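Minutes of the open day planning meeting, Rurnov workshop, 26th December
Present: Tâm Trương (chair), Mitra Ghaffari, Nahom Tilahun, Mahsa Shahbazi (minutes)
Apologies: Hooman Mousavi

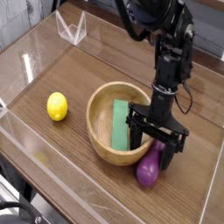
1. Demonstration table
Nahom reported on the demonstration that we will show to the visitors from Brumico and to the public. The arm will pick things out of the wooden bowl and put things into it, and the visitors may choose which. Mitra asked if the present objects are suitable. She finds that the green sponge is a difficult one when it stands upright against the inner wall of the bowl, as one finger must go inside the bowl and the other one outside the rim. Nahom answered that this is exactly what the guests from Brumico wish to see. It was agreed to keep the sponge, the lemon and the eggplant. Tâm asked for one more object which is neither round nor shiny. Mitra will bring a proposal.

2. The clear walls
Mahsa informed that at the last open day several children put their hands over the wall. The acrylic walls stay, and there will be a line of tape on the floor in front of the table. Tâm also asked if the lamps can be moved, as the reflections disturb people who stand on the left side. Nahom will try this before the next meeting – no promise was given.

3. Groups and times
113 persons have registered. Groups of 11 were suggested, with 40 minutes for each group, but Mitra considers this too long for one table. No decision. Hooman to be asked, as he made the timetable last time.

4. Visit to Arabzadeh
Tâm gave a short report from the visit to Arabzadeh earlier in December. They showed a similar table but with a spoken explanation by the operator during the whole run. Those present liked this. Nahom is willing to speak, but he does not want to speak and operate at the same time. Mitra will operate.

5. Costs
The offer from Trandberg for chairs and a loudspeaker was received. Mahsa will ask for a new price without the chairs.

6. Other matters
The sign at the entrance still has the old name of the workshop. Tâm will order a new one.

Tasks
Mitra: new object for the table, practice as operator
Nahom: lamps, tape, text for the explanation
Mahsa: Trandberg, question to Hooman
Tâm: sign

Next meeting: the date will be sent by e-mail when Hooman is back.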